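Teleop working session, notes from June

I took the minutes again, so if I got your point wrong just tell me and I'll fix it in the shared copy. We started at 2 p.m. in the back lab. Theophilus Agbenyega ran the meeting, Dzintra Adomaitis had the remote controls most of the afternoon, and the rest of us from the Lelura folding project sat where we could find a chair.

Last month's minutes were okayed with one fix: I wrote that Yakubu was the gripper software, and it's the logging tool. Sorry! The gripper software is Tiser, and I have now put a sticky note on my monitor.

Where we are with demos

Theophilus went over the numbers. The goal for shirt folding is still 100 clean demos by remote control. We have 40 that he's happy with, and almost all of those are from Dzintra. There are 8 more he wants to look at again - the folds came out fine but there's a lot of waiting around in the middle, and he doesn't want the robot to learn the waiting. I asked if we could just trim the pauses. He said maybe the ones at the start and end, but he doesn't want cuts in the middle of a grasp. We left it at that.

Dzintra says the hard bit of the task is keeping both arms at the same height once they've got hold of the cloth. If one hand leads, the band twists and you spend the next minute chasing it. She'd like everybody to grip both ends first, pull gently until the cloth is snug, and only then move. I tried it her way after the break and it did feel a lot calmer (my fold was still ugly, but that's me).

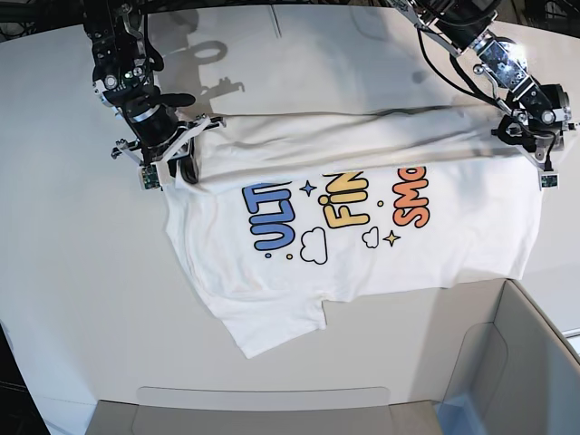
Why don't we just move the arms by hand for this task?

Guiding an arm by hand works well for one arm doing one thing, but a person can't easily steer two arms and open and close two grippers at the same time. Your own hands and sleeves also get into the camera views. With remote control the operator stays out of the way and the recording shows only what the robot will see later.

That was the answer we settled on for the new people's guide, by the way. Theophilus would still like hand guiding kept for the simple pick and place work, and I agree, it's so much quicker to teach somebody.

Shirts with prints

Long talk about this one. Do we stick to plain shirts or mix in ones with lettering? Dzintra wants the mix now. Theophilus was worried we'd spread the demos too thin. In the end we agreed to mix, with the shirt type typed into Yakubu before each run. Please do type it in, I had to guess on a bunch of them last time and I didn't enjoy it.

Zivgate

The Zivgate control link dropped twice during the morning runs. Both runs were thrown out. Dzintra thinks it's the older cable, and Theophilus will swap it and see.

To do

Theophilus: swap the cable, go back through the 8 slow demos.
Dzintra: write up her grip-then-pull routine, half a page is plenty.
Me: add the shirt type field to Yakubu, finish the guide, practice.

We wrapped up at 3:40 p.m. Next meeting is the same time next month, same room.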